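The Long Life of the Office Computer

When the town of Lornham replaced the computers in its public library, the old ones went into the basement. They stayed there for four years, stacked on pallets next to the holiday decorations and a broken microfilm reader. They all still turned on. The library had bought new ones because the lease on its software was ending and the new version asked for more memory than the old machines had.

Judit Boros, who runs the library's adult programs, used to walk past them on her way to get folding chairs. "I would look at them and think, I have a waiting list upstairs of people who need one of these," she said. "Then I'd take my chairs and go back up."

The waiting list was for home computers. Lornham had no formal program for giving them out, but people asked at the desk anyway. Parents asked because their kids' homework had moved online. Older residents asked because the pharmacy and the water department wanted them to use a website. Boros kept the names in a spiral notebook. When she finally showed it to the library director, it had 165 names in it.

Today the machines from the basement are gone, and so are several later loads from the school district, a dental group and a title insurance company. They went through a repair shop called Bakos, in a former carpet store on the north side of town, and came out with clean drives, new batteries on the boards and a sheet of paper taped to the lid telling the new owner who to call.

The work in the shop is slower than most people expect. A desktop computer that has spent seven years under a desk is full of dust, and the dust has to come out before anyone can tell what else is wrong. After that comes the memory, then the drive, then the power supply. Processors almost never fail. They do get moved from one board to another when a good chip is sitting in a bad machine, and it's the job new people at the shop are most nervous about.
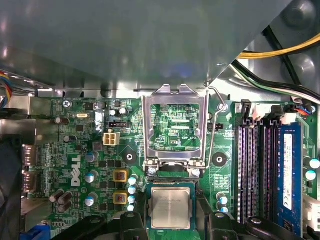
Gizella Kerekes opened Bakos with a partner who has since retired. She had spent most of her working life fixing cash registers, then the computers that replaced cash registers. She is 61 and wears two pairs of glasses, one on a cord and one on her head. Her rule for the shop is that a machine gets one hour of attention. If it isn't working at the end of the hour, it becomes parts.

"You can spend a whole day on one computer," she said. "I have done it. It feels great when it comes on. But that's a day, and you have one computer."

Office computers are good candidates for a second life. Businesses tend to buy many of the same model at once, so a shop that receives a load of them can use three bad ones to repair ten others. They were made to be opened by a technician in a hurry, and a lot of the parts come out without tools. The consumer laptops people bring in from home are another matter. Many have the memory soldered in place and the battery glued down, and Kerekes will usually turn them away unless the only problem is a charger.

The bigger obstacle is getting the machines in the first place. Most companies don't own a policy about old computers so much as a closet. The person in charge of the closet worries about what is on the drives, and the easiest way to stop worrying is to pay a recycler to shred everything. Shredded drives are common. Shredded computers, with good memory and good power supplies inside, are more common than they ought to be.

Gergely Medve manages technology for the dental group, which has offices in Lornham and two neighboring towns. He shredded everything until last year. What changed his mind was a visit to the shop, where he watched a drive being wiped and was handed a printed record with the serial number on it. He took the form back to the group's lawyer, who asked for two changes in the wording and signed off.

"Patient records are the only thing I lose sleep over," Medve said. "I didn't care about the computers. I just had no way to separate the one from the other." He now pulls the drives himself, keeps the ones that held patient files, and sends everything else. His first load was 29 desktops and a box of keyboards.

Keyboards, as it happens, are something the shop has too many of. There are shelves of them in the back, along with monitor cables of a kind that fits almost nothing made recently. Kerekes has tried giving these to the high school, which politely returned them. She would like more mice and more Wi-Fi adapters. She asked that both be mentioned in this article.

Keeping things straight on the bench takes up a good part of the day. Screws from one model don't always fit another, and a standoff left loose in the bottom of a case can short out a board. Each bench has its own trays. Parts that have been tested go to the right, parts that haven't go to the left, and anything found on the floor is treated as broken until somebody proves otherwise.

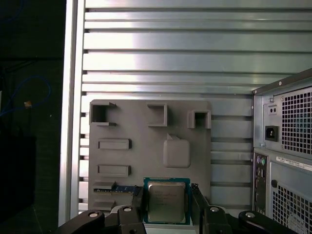

By Mirjam Wieser
Staff writer
02/10/2018

The giving-out is done at the library, in the same room as the tax help and the knitting group. People on the list get a call and a time. They sit down with Boros or one of the part-time clerks for 30 minutes, plug the computer in, make a password, and send one email. Then they carry it out to the car. There is a charge of ten dollars, which can be waived and often is.

Boros said the half hour matters more than she thought it would. In the early months people just picked up a box and left, and a fair number of the machines came back. Some had been plugged into the wrong monitor port. One had been returned as dead by a man who had been pressing the button on the monitor. "He was embarrassed, and he shouldn't have been," she said. "We gave him a box and said goodbye. What was he supposed to know?"

Dezső Bárány got his computer in the spring. He drove a delivery truck until his knees gave out, and his daughter lives nine hours away by car. He had used computers at work only to sign for things. At the library he was given a small black desktop and a monitor slightly too big for the shelf he had planned to put it on, so the shelf came down and the computer now sits on the dining table. He pays the electric bill on it. He has also found a website where people post old railroad timetables, and he has been printing them at the library for ten cents a page.

"My daughter wanted me to have it for the video calls," he said. "We do that. Mostly it's the timetables."

He has had one problem, in May, when the computer began shutting itself off in the afternoons. He called the number on the sheet. Kerekes asked him where the box was sitting, and he told her it was against the radiator cover, under a window with full sun. He moved it to the other end of the table and it has run since.

How long these machines can keep going is an open question. The hardware is rarely what ends them. Software makers stop sending security updates, websites grow heavier, and a computer that was fine for email one year struggles to open the same inbox a few years later. Kerekes installs a free operating system called Memari on the oldest ones. It runs well on little memory, though it looks different enough from what people know that some ask for it to be taken off. She takes it off if they ask, and tells them what they're giving up.

Money is tight but not desperate. The shop pays its rent by doing ordinary repairs for walk-in customers, and by selling parts that are worth something to hobbyists. The library covers the sheet of paper, the phone line and Boros's time. A small grant from Nesis, a regional insurance firm, paid for the drive-wiping station and a better dust extractor, and will run out next year. The county has been asked whether it could route its own old computers to the shop in place of the auction it holds now. It has said it will look into the matter, and the matter has been under review since before the grant began.

The auction brings in very little. County machines are sold by the pallet, without drives, and the buyers are mostly scrap dealers from out of state. Kerekes went to one to see the prices. She bid on a pallet, won it, and found that someone had removed the memory from every machine and thrown the side panels in loose on top. She got six working computers out of it and counts it as a fair deal.

She has been training two people to take over the benches, one a recent graduate of the community college and the other a retired machinist. The machinist is faster. The graduate is better on the phone. Kerekes plans to cut back to three days a week when both of them can swap a processor without calling her over, and she said the machinist is there already.

The notebook is still in use at the library desk, though it is the third one now. Boros crosses names off in pencil, in case a machine comes back.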